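The laundry build, part whatever this is

21 May 2019

I have two arms, a washing machine and a plan to make the first two deal with the third. The plan dates from February, when I was young. 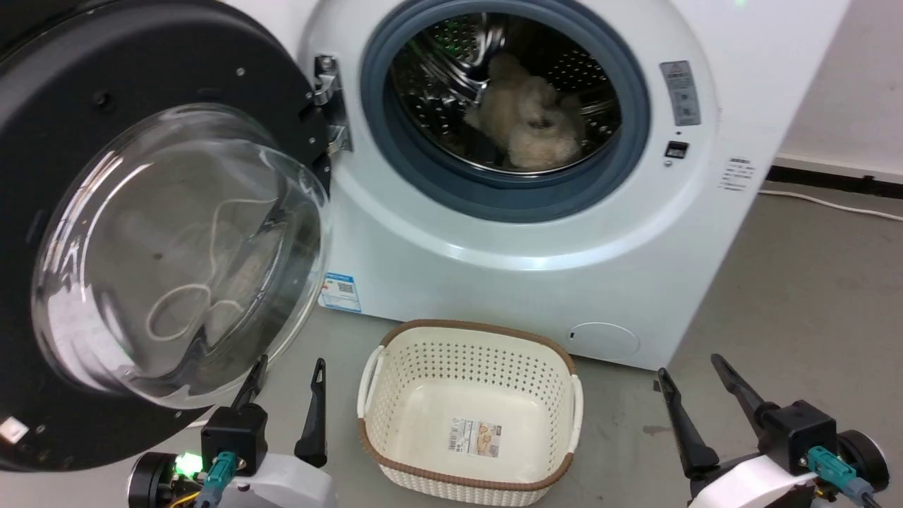 Where things stand

The target is simple enough to fit on a sticky note: fluffy thing out of drum, fluffy thing into basket. Each gripper has two black fingers, and I chose a beige lump of fluff as the test load on the theory that shaggy stuff is easy to grab. It is. Letting go is the part I hadn't budgeted for.

The arms run on Bramwood controllers, bought used, with a manual that runs to 200 pages and covers everything except the error code I get. The fix was to slow the wrist down until it moved like someone looking for their glasses in the dark. Fine. Laundry can wait.

What I changed this week

Rerouted the wiring on the left side, twice — the second time correctly. Rewrote the reach so the arm goes in straight and only bends once it's past the rubber seal. Logged run 1036, which I mention only because run 900 was supposed to be the last one.

Still to do

The round door. I open it by hand before every run and I'm in no hurry to automate that. Then 5 clean pulls in a row, after which I'll allow socks.

Filed under: Robots, Home Workshop, Chores

Recent posts
Sustico motor mounts: a grudging review
Why I gave up on the Didenko gearbox
Wandar cable chain, cut to the wrong length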